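Subject: Re: [grippers] pad texture for thin-walled cartons
From: Oleksandra Zinchenko
To: grippers list

Replying below the quote, trimmed.

> We are choosing between the Wallis fingers and the Kudano fingers for a
> two-arm bench cell. The parts are small retail cartons with a lift-off lid,
> so one arm has to hold the base while the other pulls. The Kudano pads are
> smooth rubber and grip well but leave a film on white card. Has anyone run
> the Wallis knurled pads on coated board? Does the pattern mark it? I would
> also like to know whether a wrist camera is worth the cabling, or whether
> the head camera alone will do. The Orthorpe cell has a head camera only and
> they seem content with it.

We have had both sets on the bench since August, so I can answer most of this.

Pads first. The Wallis knurl is a fine diamond pattern on a flat inset. At the default closing force it left a faint print on coated board in 3 of 52 closures, all on the long side of the base, where the wall has least support. Gripping nearer a corner cured it. With the force limit at 12 N we had no marks, but the base slipped twice when the lid was tight. The Kudano rubber never slipped. It did leave the film you mention, and it picks up card dust, so we were wiping it over 12 times a shift. I would take the knurl and spend the effort on where you grip.

Lid removal is mostly a problem of air. If the second arm pulls quickly, the base comes up with the lid whatever pads are fitted. We use a slow lift with a pause of 2 seconds at the start. The pause lives in the Kahraman controller as a plain dwell; we tried to trigger it from finger current and the signal was too noisy to be any use.

On cameras, compare the two views from our bench:
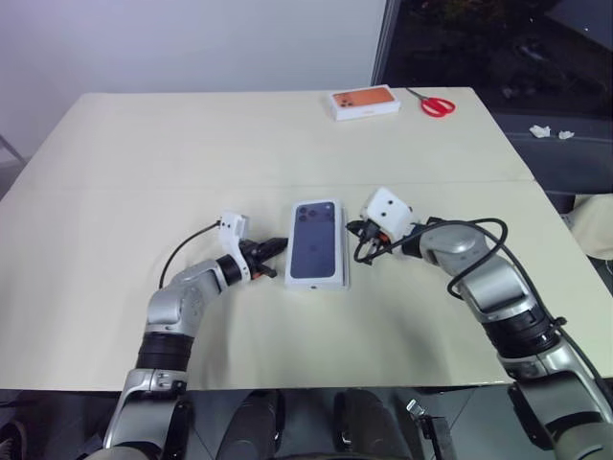
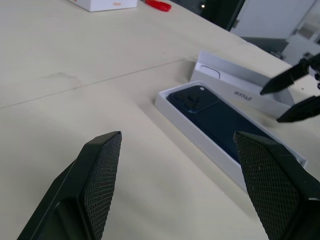
Fig. 1 (head camera) and Fig. 2 (wrist camera), same bench. Carton closed in the first; base open with the phone in it in the second.

The head view is good for finding the carton and for planning, as both grippers and the whole top face of the box are in it. What it lacks is depth at the jaws. In Fig. 1 the left jaws are nearly touching the box, and from up there our estimate of that gap was the least reliable number in the whole pipeline.

The wrist view gives you the pads and the near wall together, and that is the measurement you want before closing. Its weakness is plain in Fig. 2: the right finger covers part of the base and the lower end of the phone. Any detector that needs all four corners of the tray will fail there. We fit the visible edges and take the missing corner from the known carton size.

So for your questions in order: yes, it can mark, at default force on an unsupported wall; and yes, I would fit the wrist camera. If you can afford only one, fit it on the arm that holds the base.

Two smaller points. Leave a generous loop in the gripper cable. Ours was too short at first and pulled on the connector at full wrist rotation, which showed up as dropped frames and cost us an afternoon looking at the wrong driver. Also, recalibrate hand to eye after every finger change. The Wallis and Kudano fingers differ in length by enough to matter.

I have not tried either set on matt uncoated board. If the Orthorpe people have, I would like to see their force settings.

Oleksandra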